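Workshop tips: a cloth on the work table, and how to keep it there

Questions come to me often about the table, more often than about the things I make on it. So I write down how I cover a work table with cloth, what holds it, and what I do with the boxes. These are small things, but I use them every day and I think they save me some bad words.

Why a cloth at all

A bare table top is slippery and it is loud. Small screws roll on it and then they are on the floor. On a cloth they stop where they fall. Also the cloth protects whatever you put face down, for example a painted door or the glass of a lamp. When it gets dirty you wash it, and you can't wash a table so easily.

I take plain cotton, medium thick. Felt is nice for the hand but it collects every chip and hair. Oilcloth is good in the kitchen, in the workshop it cuts too fast. One strong color is better than a pattern, because on flowers you will never find a black screw. My own is green, and I was lucky to buy the end of a roll, so two tables got the same.

Cutting and washing

Wash the cloth before you cut it. Cotton shrinks, and mine became shorter by the width of my hand. After washing, lay it over the table and leave enough on each side to go over the edge and a little under. If you can iron it, iron it. If not, the fold creases stay some weeks, which does not disturb the work, only the eye.

Do not glue the cloth. I did this one time, with the Plito contact glue, and in November I was scraping it off with a putty knife for a whole evening.

Clips, and where to put them

Metal clips are the best I found. Tape leaves a sticky line and thumb tacks catch the sleeve. With clips it goes like this:

Start with the far edge. Put one clip on the corner, pull the cloth along the edge with a flat hand, then the second clip.

Go to the side where you stand and pull toward yourself. Pull slowly, the cloth must be flat but it should not be tight like a drum.

Tuck the near side under the top. I don't put clips on this side if I can avoid it, because they press in the stomach when I lean.

Look at the size of the clip. It must open wider than the table top together with two layers of cloth, otherwise it jumps off and you look for it behind the cabinet. I bought a bag of 117 at Musta, which is far too many for one man, and the neighbors have them now.

If your cloth slides anyway, lay a piece of rubber shelf liner under it. I use the one from Larari and it doesn't leave color on the wood.

A board for the heavy and sharp

Cloth is not good for everything. A cardboard box which you push and turn will pull the cloth into waves. For this I keep a light board beside the covered part. Boxes go on the board, small parts go on the cloth, and the line between them helps me to remember what is unpacked already.

Boxes with foam inside

When something comes in a box with a foam insert, keep the foam. A grid of compartments is a ready drawer for drill bits, small jars, paint tubes or Christmas glass. Open all the flaps fully before you reach inside, or they will close on your wrist. If a side is torn, fold it out and repair it with paper tape from the inside, where it holds better. Ákos Boros, who taught me most of what I know about packing, writes the contents on the flap and also on the foam — so when they get separated, you still know.
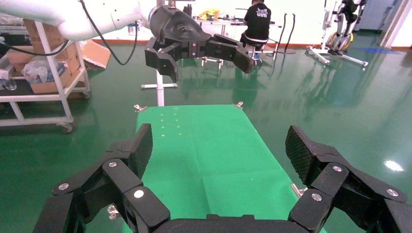
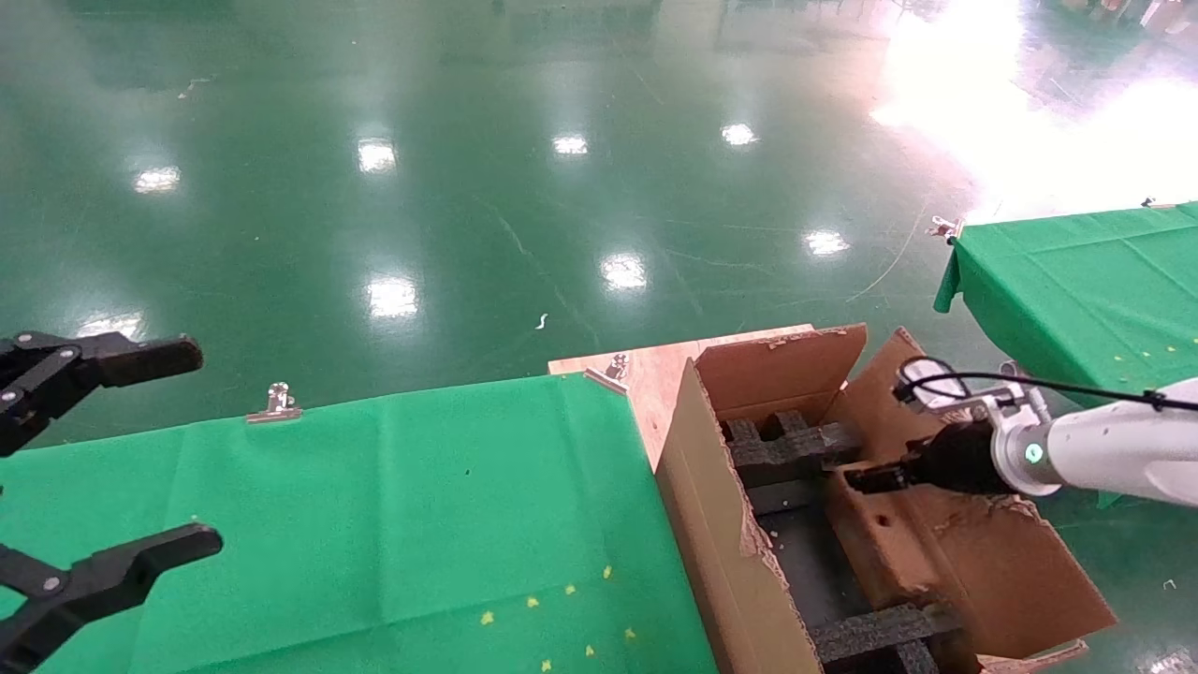 Photos: Pap workshop pages. First, a table with clamps on the cloth; second, the foam box on its board.

Cleaning at the end of the day

Take off the clips on one side only, lift the cloth by two corners and let everything run to the middle. Pick out the good screws, shake the rest outside. For oil spots I put a little dish soap directly on the spot and leave it until morning. Then warm water, no bleach.

I change the cloth when the first hole is bigger than a coin. The old one is cut in pieces for rags, and the clips go back in their jar on the window side.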